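Residency Diary, Skanano Film Archive
July 22, 2022

The archive received the remaining prints of the Malik retrospective this morning, and the programming office confirmed the order of screenings before noon. Four features will be shown in the main hall at Netidcombe. The two short films will precede the second and third features, as was agreed in January.

Régis Le Goff attended the afternoon session to review the French subtitles. He asked that the opening narration of the earliest feature be translated again from the director's own script. The present version was made from a later television broadcast and omits several lines spoken by the lead actress. The request was approved, and the revised text is expected before the catalog goes to press.
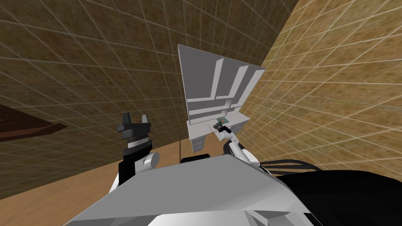
Yuxi Qiu submitted her essay on the supporting players. It runs longer than the space assigned to it, but the editors have chosen to shorten the foreword and print her text in full. Her section on the actress's stage career draws on letters that have not been published before. Permission to quote from them was granted by the family in writing.

Ticket sales stand at 2,041. Joltell, which is supporting the series, has asked that a portion of the remaining seats be set aside for students, and the box office will hold the rear balcony for this purpose.

The lead actress's costume sketches are still with the framer. A second inquiry was sent at the close of business.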